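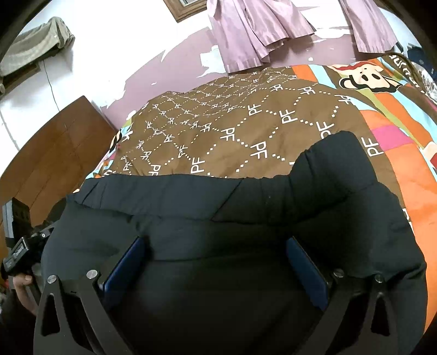 Folding on the Bed: A Conversation with Huguette Sabatier

Fandbridge Household Bulletin, 13 May 2000

Huguette Sabatier has managed the linen and clothing service at the Krawczyk residence for 12 years. She spoke to Arnout Koster of the Bulletin about winter clothing, which the residence puts away each April, and about the place where she prefers to see it folded.

Her answer to the second matter is brief. "The bed," she said. "A table is too narrow for a padded jacket. On a bed you can open the whole thing out and see what you have."

The quilted jacket is, in her view, the garment most often stored badly. Residents are inclined to press it flat and force it into a drawer, and the filling suffers. She asks that the front be closed first and the collar straightened, as a bunched collar will keep its crease until autumn. The sleeves are then laid across the body and the jacket is folded once, along the channels of the quilting. "Once is enough. If it has to be folded three times, the box is too small."

The residence does not supply matching bedding, and Mrs Sabatier has no wish that it should. Brown covers printed with letters, striped borders and cartoon faces are all welcome. She did observe that dark clothes are easier to handle on a patterned cover, where the edge of a navy sleeve shows plainly.

On the condition of the rooms she was equally direct. Flaking paint above a bed should be reported, and the bed drawn a little away from the wall before clean clothes are put down. "I have brushed white flakes off a good many dark coats," she said. Repainting at Krawczyk is carried out by Pamar, and 21 rooms remain on the present list.

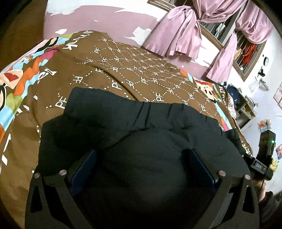

Trousers and Waistbands

Mr Koster asked whether trousers called for the same care. Mrs Sabatier considered that they called for more. Where a waist is pleated or gathered, she recommends laying the garment flat and smoothing the folds by hand from the middle outwards, before the legs are touched at all.

"People begin with the legs," she said, "and then the top is a lump — you find it again in October." Dark cloth is folded with the inside facing out.

Finished items go into cotton bags from Brurkis, of which the residence holds 400. Each bag carries the room number and a short list of contents in pencil. Bags are collected from the landing before noon.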